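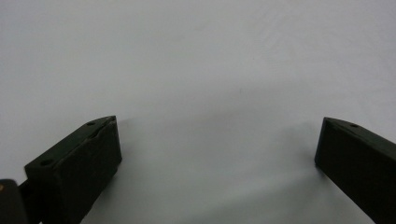 Tainá Seixas

3. Superficies de referencia y uniformidad de la iluminación

3.1. Planteamiento

La medida de la blancura de un recubrimiento mate depende tanto del material como de la geometría con que se ilumina. En los ensayos visuales de taller, el observador compara una probeta pintada con un patrón y asigna un grado de coincidencia; el resultado se ve afectado por gradientes de luminancia que el ojo compensa en parte y que un sensor registra sin compensar. Esta sección describe el procedimiento seguido para separar ambas contribuciones en pinturas de interior de acabado mate.

Figura 1. Superficie blanca mate con gradiente suave de luz: la mitad superior presenta una iluminación regular y el tono se oscurece ligeramente hacia la zona inferior derecha. Se aprecia una leve dominante gris azulada.

Un gradiente como el de la figura 1 basta para que dos zonas de una misma superficie se lean con valores distintos de claridad. La dominante fría plantea una dificultad adicional: a partir de una sola toma no es posible decidir si procede de la fuente, del balance de blancos o del propio pigmento.

3.2. Probetas

Se prepararon 94 probetas con tres formulaciones comerciales, denominadas en lo sucesivo Alleo, Sundden y Lanau. Las tres emplean dióxido de titanio como pigmento principal y difieren en la carga mineral y en el ligante. La aplicación se hizo con rodillo de pelo corto, en 2 manos, sobre paneles de yeso previamente imprimados. El secado entre manos y el acondicionamiento posterior se realizaron en la misma sala, con las persianas bajadas.

Las probetas con marcas visibles de rodillo se conservaron en la serie. Su exclusión habría mejorado la repetibilidad, pero a costa de alejar el conjunto de las condiciones de obra —donde esas marcas son habituales— y de ocultar una fuente real de dispersión.

3.3. Medida y corrección

Cada probeta se midió en 3 posiciones, con un giro de 30 grados entre lecturas. Para la corrección de campo plano se registró un patrón blanco difusor en idéntica posición y con la misma exposición. La señal de la probeta se dividió punto a punto por la del patrón, una vez restado en ambas el nivel de oscuridad. Los valores resultantes se convirtieron a coordenadas CIELAB con iluminante D65.

La corrección supone que el gradiente permanece estable entre las dos capturas. El supuesto es razonable con luz artificial regulada y deja de serlo junto a una ventana. En la sala Conceição, orientada al norte, las lecturas de diciembre mostraron una deriva apreciable en las horas finales de la tarde, por lo que esa serie se analiza aparte.

3.4. Observaciones

Tras la corrección, las diferencias de claridad entre posiciones se reducen en las tres formulaciones. El efecto es menor en Lanau, cuya textura más abierta introduce un sombreado propio que el patrón difusor no reproduce. La coordenada b* apenas varía con el giro, lo que apunta a un origen espectral de la dominante residual y descarta en buena medida la contribución geométrica —la sección 4 aborda este punto con medidas espectrofotométricas.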